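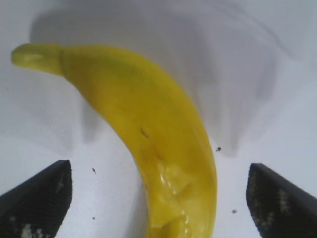
Banana between the open fingers, wrist view.

Monday, Ebuka Ekpo
Print | E-mail this entry

Open day, bench demo for the Rodero visitors. Banana and basket task, Chibuzor driving. Grip pads want a clean before the next lot, speckles all over them. Table needs a wipe aswell. 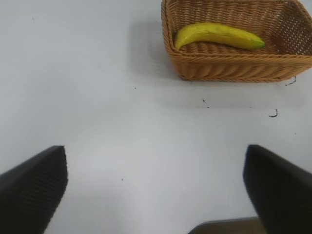

Adaeze asked about softer fruit - told her Busa first, then we'll see. Uchenna to send her the grip settings. Cunha group in at 2, move the barier back.

2 comments | 0 shares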